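Fórum Linha & Agulha > Costura em casa > Chapéus e acessórios
Tópico: Chapéu de pano mole – entretelar ou aceitar o destino?

rastari_costura
7 de abril
Boas a todos. Fiz o meu terceiro chapéu de abas em sarja de algodão e, como os outros dois, ao primeiro sopro de vento a aba cai-me para os olhos. Pareço um candeeiro de mesa de cabeceira. Usei o molde Kedis, tamanho médio, sem entretela nenhuma porque as instruções dizem "opcional". Opcional para quem? Alguém já fez este molde com a aba minimamente digna?

Tyagi
Entretela, sempre. Termocolante tecida, nas duas faces da aba. A de papel larga bolhas à segunda lavagem e depois ficas com um chapéu com varicela.

ornella.bianchini
Discordo do Tyagi, como é tradição nesta casa. Entretela nas duas faces dá um prato, não dá um chapéu. Eu entretelo só a face de baixo e depois faço pespontos em espiral, com 3 mm entre voltas. A linha faz o trabalho. Demora uma eternidade e gasta um carrinho quase inteiro, mas a aba dobra e volta ao sítio.

Tyagi
Um prato que não cai para os olhos, Ornella.

rastari_costura
3 mm?? Na aba toda? Tenho uma vida, embora modesta.

Babita Awasthi
Podes ir aos 6 ou 7 se o tecido for encorpado. Que gramagem tem essa sarja? Pergunto porque o molde Kedis foi claramente desenhado a pensar em ganga e há quem o faça em popelina e depois venha aqui queixar-se. (Fui eu, em janeiro, está tudo documentado.)

rastari_costura
A etiqueta da loja dizia 328 g/m², o que me parece otimista. Ao toque é mais lençol com ambições.

Stavus
Se tivesse 328 não te caía nada. Pesa um quadrado de 10 por 10 numa balança de cozinha e multiplica por cem. Aposto que a loja arredondou com carinho.

rastari_costura
Não tenho balança que pese tão pouco. A minha só acorda a partir de um limão.

Stavus
Então pesa um metro e acaba-se a conversa.

Babita Awasthi
Outra coisa, lavaste o tecido antes de cortar? A goma de fábrica engana muito. Na mesa de corte parece tudo firme, vai à máquina e sai de lá um pano da loiça.

rastari_costura
Não lavei. Podem bater-me à vontade.

ornella.bianchini
Ninguém bate. Mas lava. A 35 graus chega, e seca estendido, nunca na máquina. E já agora corta a aba no fio certo: se as duas metades estiverem em viés, não há entretela no mundo que te salve.

Tyagi
Nisto dou-lhe razão, e custa-me escrevê-lo.

Stavus
Eu vou contra a corrente: gosto deles moles. Um chapéu que se enfia no bolso do casaco e sai de lá amarrotado é um chapéu que se usa. Os rijos ficam no cabide a ganhar pó e estatuto. Deixo aqui o género de coisa de que gosto.

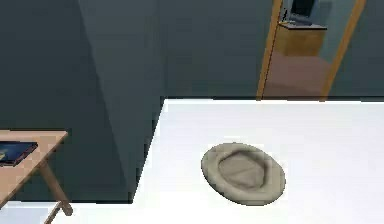 Chapéu mole bege, aba enrolada e copa amarrotada.

Tyagi
Stavus, isso é uma panqueca.

Stavus
É uma panqueca com proteção solar.

ornella.bianchini
A cor é bonita, sejamos justos. Mas para o meu gosto falta ali corpo na copa. Eu punha pelo menos uma fita interior de gorgorão, bem esticada.

Babita Awasthi
Eu usava tal e qual. A aba enrolada até me agrada. Mas nota-se que este fórum se divide entre quem passa a ferro e quem não passa.

rastari_costura
Ponto de situação: pesei o metro. Com 1,50 de largura deu cerca de 600 gramas, ou seja, 400 por metro quadrado?? Agora é que não percebo nada.

Stavus
Pesaste com o cartão do rolo?

rastari_costura
...

rastari_costura
Pesei com o cartão do rolo.

Tyagi
Vou buscar pipocas.

rastari_costura
Pronto, desisto da ciência. Vou lavar o resto do tecido, entretelar só a face de baixo e pespontar de 6 em 6. Se correr mal, dobro-o e passo para o clube do Stavus.

ornella.bianchini
Agulha 90 e ponto comprido, 3,5 pelo menos. E começa a espiral pela borda de fora, que por dentro acumula franzido junto à copa.

Babita Awasthi
Por dentro é que se começa! Se houver folga, sai para a borda e apara-se antes do viés de remate.

ornella.bianchini
Babita, já tivemos esta discussão noutro tópico e durou quatro páginas.

Babita Awasthi
E eu tinha razão nas quatro.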